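Workshop Notes: The Disassembly Cell, Continued

The purpose of this entry is to record the present state of the desktop disassembly cell at the Fladville shared workshop. Members who read the July entry will recall that the cell was assigned a single task, the removal of a processor from a retired office computer, and that the work has been carried out under the project name Savurari.

The general arrangement has not changed. The computer is placed on its side on the slatted bench with the side panel removed, and the arm works from above. The fixture plate was printed at the workshop and remains in its position to the left of the case. Its revision is complete, and no further changes to it are planned before the fall.
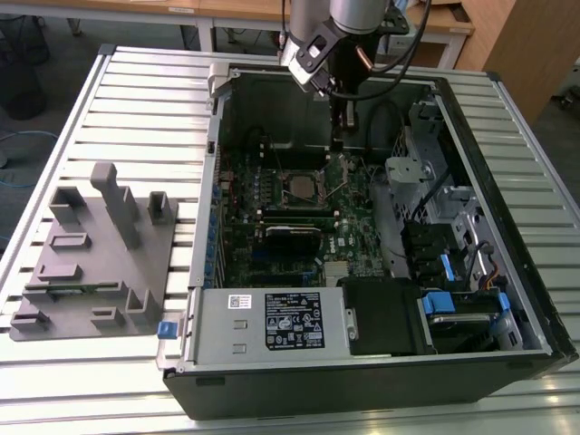
The principal difficulty remains clearance. A tower case is a deep box, and an arm that behaves well over an open bench has far fewer ways to approach a part at the bottom of one. The approach path was therefore rewritten so that the wrist is fully aligned before it passes the rim of the case. This has made each cycle slower. I consider the exchange acceptable for a machine that runs in the evening and has no schedule to meet.

Speed inside the case is now limited to 40 millimeters per second. The path file, at last saving, contained 971 waypoints, a figure I intend to reduce. Many of these are left over from the first round of manual teaching and serve no purpose other than to make the file difficult to read.

Lighting deserves a separate word. Bare sheet metal reflects strongly, and the wrist camera adjusts its exposure to suit the brightest surface available. Exposure is now set by hand at the start of each session. The overhead lamp nearest the bench is to be left off while the cell is in use, and members are asked to respect the sign on the switch.
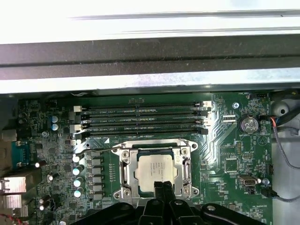
Fiona Pringle wrote in response to the July entry that the memory modules should come out before any work on the socket begins, and that she would not trust a gripper to judge how hard it is pressing on a processor. She recommended a vacuum cup for the lift and offered the loan of a Putitz hand pump for trials.

Her first point has been adopted as the standing procedure. On the second, the offer is appreciated, and a trial will be arranged. For the present the fingers will be retained, as they can hold a processor by its edges and keep it upright for inspection. The closing force has been lowered 2 times and will be reviewed again on Wednesday.
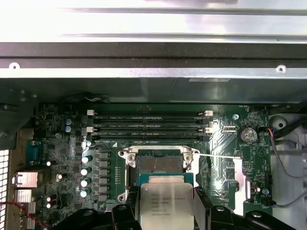 Xeon processor held in the gripper, with the socket open behind it.

The next stage concerns placement. A processor must be set down in a tray without contact on its underside, and the tray drawn by Sanaa Erraji will be used for this purpose. Return of the processor to a socket is a separate matter and will not be attempted until placement in the tray is dependable. Socket contacts are easily damaged, and the supply of spare boards is limited.

Requests to use the bench should be entered in the book by the door. The Tawfik controller is to be left powered on between sessions, as its position settings must otherwise be entered again.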